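Reference > Materials > Surface finishes > Terrazzo

Contents Browse A–Z Recent changes Print

Terrazzo

Terrazzo is a hard surface made by setting chips of stone or glass in a binder, then grinding and polishing the whole. The name is also used for printed patterns that copy its look, on wallpaper, fabric and paper goods.
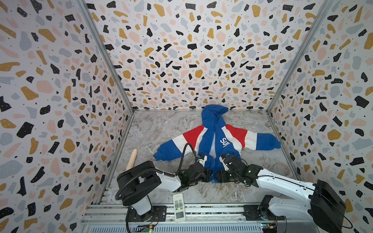 Arūnas Kļaviņa has argued that the printed pattern ought to have a name of its own, as a reader looking for advice on floors is poorly served by pages on wallpaper. Most reference works, including this one, keep the two under a single heading.

Origins

The craft is generally traced to the Venetian region, where workers made use of marble left over from larger jobs. The pieces were pressed into lime or clay and rubbed down by hand with stones fixed to long handles. Cement later replaced the older binders, and metal dividing strips made it possible to lay larger areas with less cracking.

Laying and finishing

In the traditional method a base is laid and levelled before the coloured top layer is poured. More chips are scattered over it and rolled in. Once the layer has set it is ground with coarse and then finer stones, filled where small holes remain, and sealed. Resin binders allow a much thinner layer and a wider choice of colour, but are less suited to outdoor use.

Printed patterns

Printed terrazzo repeats at fixed intervals, which real terrazzo does not. The Kocabaş pattern book lists 131 designs, of which 39 are meant for walls. Saadet Ersoy, in her notes on the collection, divides them by the size of the chip and leaves colour aside.

Care

Cement terrazzo should be washed with a neutral cleaner. Vinegar and other acids mark the marble and dull the polish. Printed wall coverings follow the maker's instructions.

Related articles
Chip sizes and grading
Drirau workshop
Lime mortar
Marbled paper
Mosaic floors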